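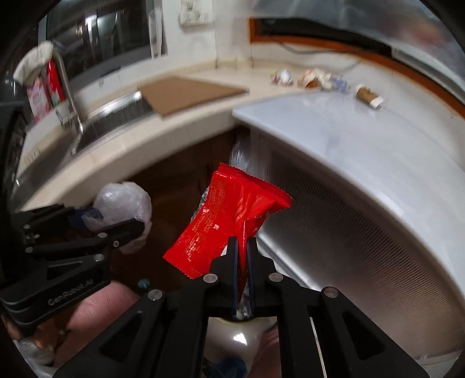 Os moradores do segundo piso pedem que a bancada fique livre antes do jantar e que as embalagens de snacks deixem de ir para o lixo comum, segundo a nota que a Palamarchuk nos fez chegar em julho. Acrescentam que o problema se agrava ao fim da tarde, quando vários grupos usam a copa em sequência, e que um segundo recipiente junto ao lava-loiça resolveria boa parte da questão.

Relatório intercalar – Programa de arrumação e separação de resíduos nas copas partilhadas
Entidade financiadora: Fundo Brostden
Entidade executora: Associação Tidska

1. Enquadramento

O pedido acima transcrito coincide com as observações recolhidas pela equipa desde o início do programa. As copas do edifício Skarkthorpe servem até 44 utilizadores por dia e acumulam, na mesma superfície, papel, cartão, copos e invólucros de plástico. A bancada curva da copa principal é a zona mais afetada: sacos de papel amarrotados, invólucros e copos de papel são ali deixados após as refeições ligeiras. O próprio lava-loiça serve de apoio ao cartão espalmado, o que obriga a retirá-lo antes de qualquer lavagem.

2. Atividades realizadas no período

Foi definida uma rotina de arrumação com a duração de 30 minutos, a cumprir às 18h00. A rotina começa pela recolha das embalagens vazias, prossegue com o cartão e termina com a limpeza da bancada e da torneira. Os panos e as caixas ainda por abrir passam a ter lugar próprio no armário inferior.

Realizaram-se 11 sessões de arrumação acompanhada. Em cada uma delas, os participantes separaram os resíduos por material e registaram as dúvidas numa folha afixada junto à porta. A maioria das dúvidas incidiu sobre os pacotes de snacks com película interior prateada, que muitos utilizadores colocavam no papel ou no lixo indiferenciado. A orientação transmitida foi a de os esvaziar e depositar no contentor de plástico e metal – solução confirmada pelo serviço de recolha que opera no edifício.

3. Resultados provisórios

A bancada principal foi encontrada livre na maior parte das verificações feitas após as 19h00. O cartão continua a ser o material com pior resultado, uma vez que as caixas chegam inteiras e são abertas na própria copa. Os copos de papel com tampa exigem igualmente maior atenção, pois são quase sempre deitados fora sem separação das duas partes.

4. Desvios e dificuldades

A entrega dos recipientes sofreu um atraso, pelo que a copa do segundo piso funcionou com um único contentor durante todo o período. A despesa correspondente transita para o trimestre seguinte, sem alteração do montante global aprovado.

5. Próximos passos

Prevê-se a instalação de 2 recipientes adicionais, um dos quais junto ao lava-loiça, conforme solicitado. Será ainda afixada uma tabela de materiais com os casos que suscitaram mais dúvidas e reservada uma prateleira para o cartão espalmado. A Tidska solicita ao Fundo Brostden autorização para imputar o custo da prateleira à rubrica de pequeno equipamento. O relatório final incluirá o mapa de despesas e as folhas de registo das sessões.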